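Checking a visual odometry run for false matches on glass

Sekar Entili and Isabelle Hiebert worked out this check for Plotia, our sidewalk delivery robot project, after the estimated path kept drifting near storefronts. You need one recorded run in the simulator, the true path the simulator logs with it, and the Multent feature tracker.

Step 1. Load the Purba run and play it up to frame 455. Stop there. The robot is at the building corner – the drift starts a little before this point.

Step 2. Open the tracker overlay and set the feature limit to 1888. Leave the other settings at their defaults.
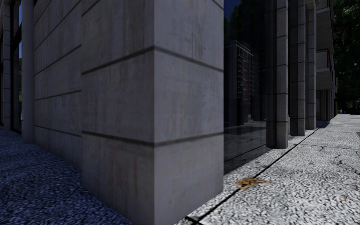
Step 3. Sort the tracked points by what they sit on. Points on real surfaces go in group A and points on reflections go in group B. The grooves between the stone blocks belong in A, and so does the long joint in the pavement. The high-rise and the foliage in the dark glass to the right of the corner pillar belong in B, even though the tracker will score them well. Put the dry leaf on the joint in A too.

Step 4. Run the pose solver twice over the next 102 frames, first with both groups and then with A only. Save each path under its own name.

Step 5. Plot both against the true path. On our Hedberg runs, dropping group B cut the end-point error by up to 5 percent on straight stretches and more at corners.

If the A-only path breaks up, you have too few points left. Raise the feature limit and go back to Step 3.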